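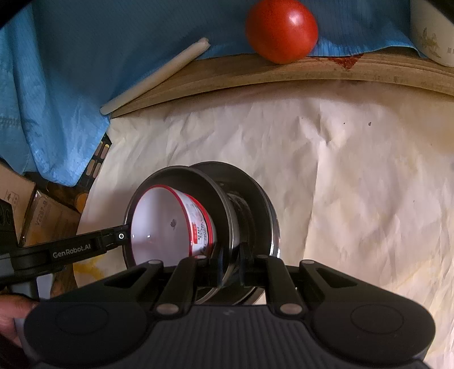
Why do we wrap dishes in paper?

When a family moves to a new home, the dishes have to come too. Bowls, cups and plates are some of the hardest things to pack. They are heavy, they have odd shapes, and many of them can chip or crack. People who pack for a living use two simple tricks: they put small things inside bigger things, and they use a lot of paper.

Putting one thing inside another is called nesting. A cup can sit inside a bowl. A small bowl can sit inside a large one. The inside of an empty bowl is mostly air, and air takes up just as much room in a box as a cup does. If you put the cup in that space, the two things together need hardly more room than the bowl did alone.

Not everything nests well. A cup with a big handle may stick out over the edge. Two bowls of exactly the same size can get stuck together. If that happens, don't pull hard. Ask a grown-up to help you twist them apart slowly.

What is enamel?

Some cups look like china but are really metal. They have a coating called enamel, a kind of glass. To make it, workers grind glass into a powder, spread it on a steel cup and heat it in a very hot oven. The powder melts and sticks to the steel. When it cools, it is smooth and hard.

Enamel cups are often white with a colored rim. If you drop one, the steel inside will not shatter. The glass on the outside can still chip, though, and you may see a dark spot where the metal shows through. Water can make that spot rust. This is why an enamel cup should not knock against a metal bowl all the way to a new house. A sheet of paper between the two keeps them from rubbing.

Why crumpled paper?

Try this at home. Lay a flat sheet of paper on a table and press it with your hand. You can feel the table right away. Now crumple the sheet into a loose ball, open it partway and press again. It pushes back a little. All the creases and folds act like small springs, and there is air trapped between them. When a box gets bumped, the paper squashes and the dish doesn't feel the whole bump.

Packing paper is plain, with no news or pictures printed on it. Newspaper works as padding too, but its ink can rub off on white cups, and then everything needs washing.

How to wrap a cup and a bowl

1. Spread a big sheet of paper on a table.
2. Push a little crumpled paper inside the cup.
3. Line the bowl with another piece and set the cup in it.
4. Put the bowl near one corner of the big sheet and roll it toward the middle.
5. Fold in the sides and keep rolling to the end.

Itziar Vidal packs kitchens for a moving company in Inbridge. A big kitchen can use 399 sheets of paper, she says, and she saves the flat ones to use again. The torn ones go in the recycling.

Before you close the box, shake it very gently. If you hear a clink, open it up and add more paper.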